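Part-Time Tutor, Bar Exam Essay and Performance Test Review

Prullex runs online preparation courses for people sitting a US state bar exam. Most of our students are repeat takers or lawyers who trained in another country, and most of them study in the evening after a full day of work. We are looking for part-time tutors to grade practice essays and performance tests and to meet with students by video.

The position is remote. You can live in any US state as long as you have a reliable internet connection and can keep evening hours on the days you sign up for.

What the work involves

You will be assigned a group of 6 students for each course. Every student turns in one timed essay a week and a performance test every other week. You read each answer against our grading sheet, give it a score, and write comments the student can use on the next attempt. We ask for comments in full sentences. A check mark and the word "vague" in the margin do not help a person who has already failed once.

You will also hold a 40-minute video call with each student every other week. Some students want to go over a single essay line by line. Others need help with timing or with how to read a fact pattern. The call is theirs to use, and you do not need to prepare a lecture for it.

Tutors meet as a group on Wednesday at 7 p.m. Eastern to compare scores on a shared sample answer. Attendance is paid and required, except during the week of the exam.
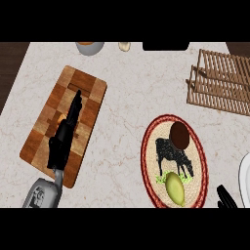

Essays are turned in and returned through Surkus, our course site. You will get a login and a short paid training session before your first assignment. Comments go directly into the student's file - we do not accept graded work by email, and students are told the same.

What we are looking for

A JD or LLM from a US law school.
A passing score on a US bar exam. You do not need to be in active practice, but you must be in good standing wherever you are admitted.
At least one year of teaching, tutoring, or grading experience. Law school teaching assistant work counts.
Clear written English and the patience to explain the same rule more than once.

It helps if you have worked with students whose first language is not English, or if you took the bar exam as a foreign-trained lawyer yourself. We have a particular need for tutors who are comfortable with secured transactions, trusts, and conflict of laws.

We cannot hire anyone who is currently employed by a bar examiner's office or who grades for one.

Pay and schedule

Tutors are paid $2000 for each course, in two equal payments. The first is sent at the midpoint and the second after final grades are in. Group meetings and training are paid separately by the hour. Expect roughly 6 hours of work in a normal week and more in the two weeks before the exam, when students tend to send everything they have been putting off.

This is contract work with no benefits. Tutors who complete two courses may be asked to help write new practice questions, under a separate agreement.

The next course begins in November.

How to apply

Send a resume and a short cover letter through the careers page on our site. In the letter, tell us which three subjects you would most like to grade and which evenings you are free. Please do not send transcripts at this stage.

Applicants we want to hear more from will be sent one anonymous student essay to grade, scored out of 100, with written comments. The grading exercise is paid whether or not you are hired. Video interviews follow for those whose comments are a good fit.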